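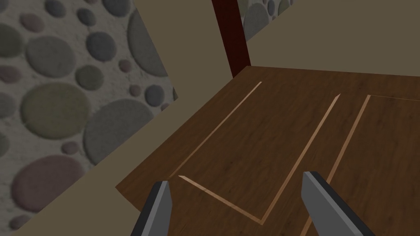
Doors have given us more bother than all the washing-up put together, and if you've a Clunomia helper at home I expect you'll know the feeling. Ours at Jilthorpe went through a spell in September of closing its grip well short of the handle, pushing on regardless, and then stopping dead with fault 3626 on the panel. I blamed the door at first, what with those pale strips let into the dark wood, which to my eye look a good deal like something you might take hold of when the fingers are wide open in front of them. It was a fair guess, but only half the story.

Kai-wen Cheng, who is far more patient than I am, went through the practice runs on the computer with me one evening until gone 9 o'clock (and two pots of tea). The arm was starting its reach before the body had quite finished turning, so the handle was never where it thought it was, and the strips only made the muddle worse.

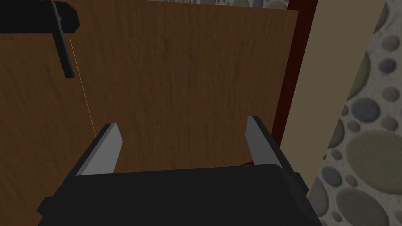
So before you let it near a door again, have it stop completely, let it look for the handle afresh, and only then send the arm out. Ours is set to give up after 94 seconds, and I'd leave that alone however tempting it is to stretch it. If you get the fault, press the stop button first and clear the message second. Please don't pull at the fingers with your own! I did, and had a sore thumb for a week.

Do look at the floor as well. A dustpan left by the doorway is an easy thing to forget, and a rug corner is just as bad when the machine has to back away in a hurry. 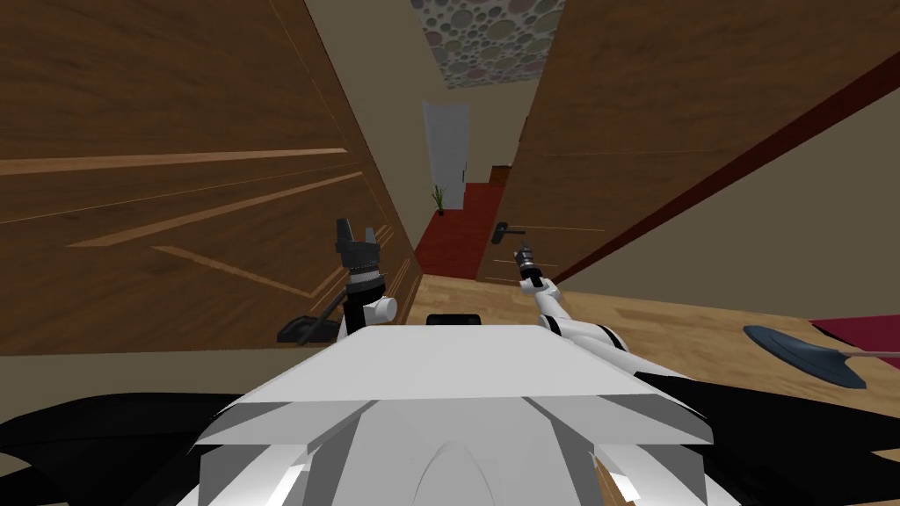

Two wooden doors, the hallway between them, and a dustpan on the floor near the rug.

Keep children and pets on your own side of the room while you're testing, and go at the slowest speed for the first few tries, stop button in hand. With a heavy door I'd wedge it open and leave that one to the humans for now.

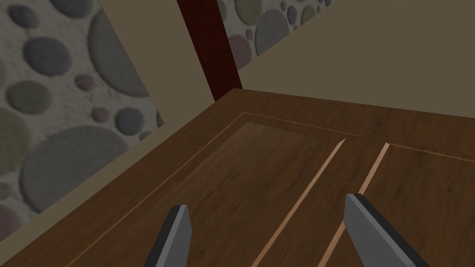
Fingers open over the panelling, the pale strip close beside the right one.

Should the fault come back after all that, write down which door it was and which arm was reaching, then ring Sumell before you try again. They'll want both.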